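Black cotton backdrop keeps creasing and sagging between the clips

Arkcombe Makers' Help > Display and Fabrics
Posted August 15, 2020

Ida Engelhardt
I have a three-sided booth made from a tube frame and plain black cotton, bought as a kit from Ploston. The fabric is held along the top edge with spring clips. The back panel creases badly after storage and the side panels drop in the middle within a day. I also need to put foam lettering on the back panel. Steaming helps for an hour or so. Is the fabric too light, or am I hanging it wrongly? The label says 109 g per square metre.

Rorel
At 109 g the cloth is light for this job. It will hold a fold line from storage and has too little weight to pull itself flat. Two changes are worth making before you buy anything else.

First, sew a pocket along the bottom hem and slide in a length of steel bar or chain. Second, close up the spacing of the clips. Cloth hung from widely spaced points forms a curve between them, and the curve turns into a diagonal fold lower down.
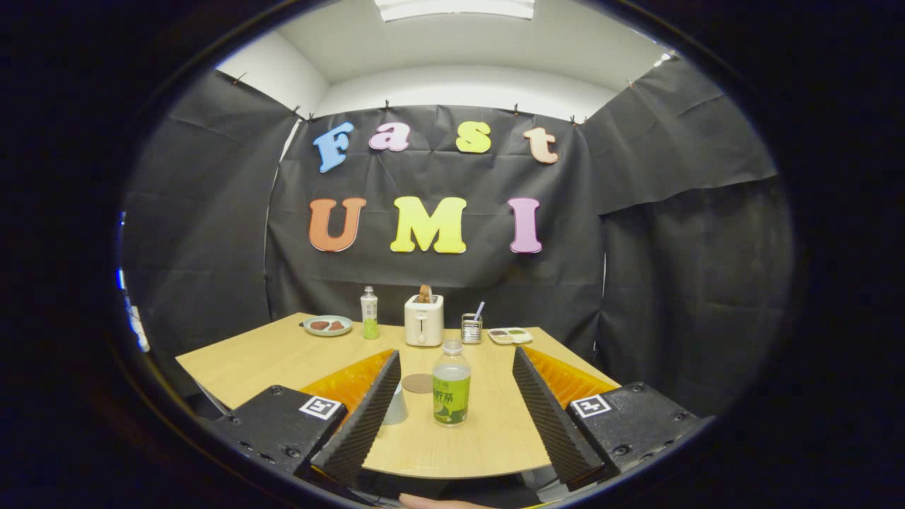

2 min read

Lettering should go on last, once the panel has hung overnight with the weight in. Pin each foam letter at two points near its top corners. A single pin lets the letter turn. Stretch a thread across the panel as a baseline and remove it afterwards. Glue is a poor choice on cotton, as it stiffens the cloth and leaves a mark.

For storage, roll the panels on a cardboard tube. Folding is what puts the creases in.

Schmieder
just get polyester, doesnt crease. mine has been up since July

plostonuser2689
Agree with the hem weight. On the Ploston frame the top tube is slightly thinner than the uprights, so standard clips grip loosely and creep inwards. A strip of rubber tape under each clip stops it. Check that your cloth is flame retardant before changing to polyester if the booth is used in a public hall. Washing can remove the treatment from cotton as well.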